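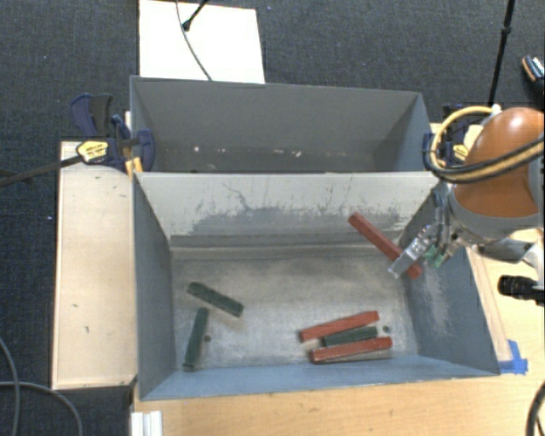 Clamped bins and the risk assessment – how much is enough?

Posted by Marina Dimitriou, 29 Mar 2019

We run a small bin-picking cell: one arm, one gripper, two bins side by side on a wooden tabletop, bar clamps holding them down. The parts are blocks, red and green. Nobody has ever been menaced by one. Our new safety person has now read the rules and wants the bins bolted, the cables trunked and a written procedure for moving a clamp. She also wants the arm slowed to a crawl whenever somebody is inside the tape. I can live with the crawl. Is a clamp an acceptable fixture for a test cell, or do I have to drill my nice table?

Tsz-kin Wu

Clamps are fine if you treat them as part of the cell and not as something you borrow when you need to glue a chair. What has worked for us:

Mark the bin corners on the table. If a bin has moved off its marks, stop, put it back and re-teach the pick points. Don't nudge the offset and hope.

Put the clamps in the collision model. Bar and handle too, not just the jaw. We modeled the jaw only and the arm found the handle in October.

Check the clamps at the start of each shift and write it down. Ours get retightened every 200 cycles and inspected properly at 1000, which is our own number and not from any standard.

Keep hoses clear of the handles through the full range of wrist rotation. Run it slowly and watch, finger on the stop.

The procedure for moving a clamp can be one page. Ours is 34 words and the auditor liked it – I suspect because she got to go home early.

As for the standard, ISO 10218 is where to start, but it won't say yes or no to your clamp. Your risk assessment has to do that, with somebody's signature under it.

Kasard

just bolt it. its a table

Distier

Agree with Tsz-kin mostly. I'd add that slow speed isn't a substitute for a stop you can reach. Ours was behind the controller, so technically compliant if you had the arms for it. Also do the cables now. You will trip on them long before the robot does anything interesting.

Related
Who signs the risk assessment in a two-person shop?
Floor tape colors: does anyone agree on them?
Re-teaching after a gripper swap
Lockout for a cell that runs off a wall plug

We use cookies to keep you signed in and to remember your settings. Accept / Manage preferences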